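Group Project Report: Where Should Small Kitchen Things Live?
Fitzgerald Szabo, Ramness group

3. The work table

Our question was how small things on a kitchen surface can be kept so that a person finds them again without searching. We did not have a real kitchen for this, so we worked with toy kitchen objects on a black table. The dark surface was chosen by the group on the first Thursday, after we tried a grey one and found it too pale for the white pieces.

The first rule we wrote is that small loose pieces belong on a tray. We used a pale pink one with rounded corners. It is easy to see against the black, and a dark green block standing on it can be found quickly.
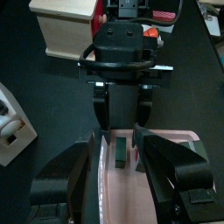
The second rule is about distance. In the plan we called Janell, the tray stays near the front and the larger things are placed further back. In the other plan, Geagea, everything stands in one line. We compared the plans with a written list of some 400 kitchen tasks, which we had collected from our families. Janell needed fewer long reaches, but it was more difficult to explain to a new person.

The utensils were the hardest part. They have handles of different shapes, and when they are in the holder the handles point in different directions. We discussed for a long time if this is disorder or not. In the end we decided that it is acceptable – a handle that sticks out is also easier to take.

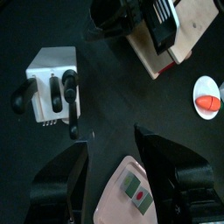
Figure 2. Toy utensil holder with black handles, and two small tiles on the pink tray.

3.1 The surroundings

We also wanted a quiet background, so that the attention stays on the table. A black curtain with soft folds is enough for this.
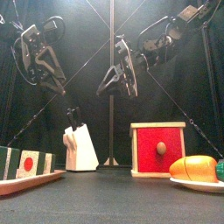

A thin metal pole on a small tripod base stands behind the objects. We left it in the same place for all nine layouts and measured the reach distances from the front edge of the table. The results are given in section 4.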